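Ticket 349
Subject: Label printer skips every second label after firmware update
Site: Skumevthorpe, parts sorting room
Opened by: Melur Tuhumury
Opened: September 2018
Priority: Normal
Status: Closed, workaround in place

Reported problem

Since the firmware update the Sarent label printer feeds two labels per job and prints on the first only. Single labels and batches behave the same way. The Clasimlow inventory client shows every job as complete and logs no error. Roll of 1,000, die-cut, gap sensing.

Entry 1

Power cycled printer. No change.
Ran gap calibration from front panel. Printer fed four labels and stopped with the gap at the tear bar, as it should. First test job printed correctly. Second job skipped again.
Swapped roll for a new one from the same carton. No change.

Entry 2

Printed the configuration page directly from the panel, no computer attached. No skip. Repeated five times, no skip. Sensor and feed roller are therefore not suspected.
Reconnected USB. Sent a job from the operating system test page. No skip.
Sent a job from Clasimlow. Skip.

Entry 3

Compared the label template in Clasimlow with the media settings on the printer. Template height included the gap. The old firmware seems to have ignored template height when gap sensing was on. The new one reads it, finds the page longer than the label, and moves on to the next gap.
Reduced template height by the gap. Skipping stopped on single labels. On batches, the last label of each batch still fed one extra.

Entry 4

Extra feed at end of batch traced to the "present label" option, which had gone back to its default in the update. Set to off. Saved to printer memory, power cycled, setting held.
Test batch of 16: all printed, no blanks.
Test batch of 300: all printed, no blanks, print position steady from first to last.

Entry 5

Reopened by Melur. Labels for the three-compartment trays come out with the compartment lines in the wrong order. Blue should be on the first line, orange on the second. Printed labels have orange first.
Checked the template. Fields are bound by record order, and the record order changed when the template was saved again in Entry 3. Bound each field to its compartment number instead.
Reprinted tray labels. Order correct. Old labels to be thrown out, including the ones already cut and stacked next to the printer.

Attachments to Entry 5:

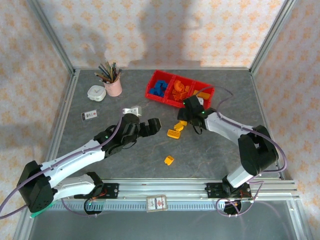 Red tray, blue and orange compartments
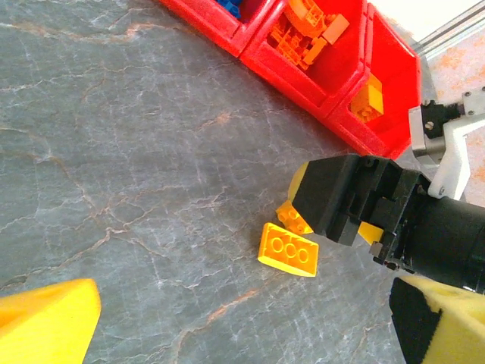 Entry 6

Other templates checked for the same height error. Shelf label and carton label both had it, both corrected. Return label was built later by Bhardwaj and already had the right height.
Exported all templates to the shared folder. Please do not edit the copies there; import, change, export under a new name.

Open items

Driver on the second workstation is still the old version. It prints correctly, but the darkness setting is not passed through and has to be set on the panel. Update planned for November with the rest of the workstation changes.
Firmware rollback was not tried. Release notes say the settings memory is erased on downgrade.

Closed by: Bhardwaj support desk
Reopen under the same number if skipping returns. Include the configuration page and the template name.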